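Print this message | E-mail this message to a friend

Subject: Re: [twoarms] card sorting with two arms, how's it going?
From: Vittoria D'Amico

Oda Sæther wrote on Monday:
> Did you ever settle on a task for the pair? Last I heard you were
> still fighting the rail. Also, are you keeping the brick panels?
> I'd have thought plain gray would be easier on the cameras.

Hi Oda, hi all,

The rail is fine now! I pulled both base plates, cleaned up the extrusion (badly, there's still crud in the grooves) and bolted everything down again with the left arm a touch further out. The arms can now both get to the middle of the table without their elbows arguing. And yes, the bricks stay. I like them, and the wrist camera seems to like having some texture to look at.

The task is cards. I went through the drawer and got out every plastic membership-type card I could find, plus the things they live in - a clear case with a red border, a stepped acrylic stand, a red leather holder with a snap. The left arm works over the case and the right one handles the small stuff next to it.
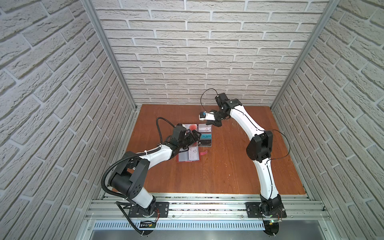

Vol. 4, No. 32

I'm running both arms from the Flarkix controller with the Solline grippers. Cable routing took me longer than the software did. The corrugated conduit on the left arm is stiff, so I gave it a big loop over the wrist and zip-tied it along the upper link. If you make that loop too small it pulls on the wrist every time the arm reaches out, and then your calibration is junk (ask me how I know).

The stand is the fun one. A card is thin and slick and the slots aren't generous, so the angle matters a lot more than I expected. I've logged 107 tries so far and I'm still moving the approach point around.

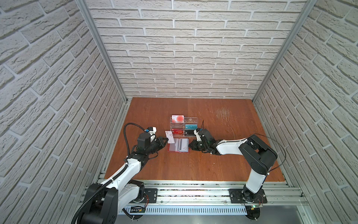 Left gripper with a white card, stand in the middle, pink sleeve in front.

For that part I keep the right gripper close to the stand, facing the left one. Adomaitis posted a trick here a while back about closing the fingers in two stages, and I've been using it for anything flat. Thanks for that, it saved me a weekend.

What I could really use help with is glare. Clear acrylic and clear sleeves are both nasty from up close, and the leather holder has sleeve pages inside, so you get a washed-out stripe right over the card you want to read.
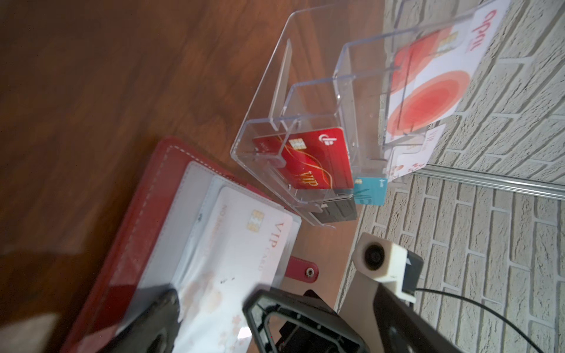
I've tried turning the overhead lamp down and I've tried a sheet of tracing paper over it. The paper helped more. Has anybody put a polarizer on a lens that small? Stiretti lists one, but I can't tell from the drawing if it would clear the fingers when they close.

Log files are up to 1,695 lines if anyone wants to poke through them, just write me off list. I'll try the holder's snap in October, once I've got the lighting sorted.

Vittoria

Last updated: October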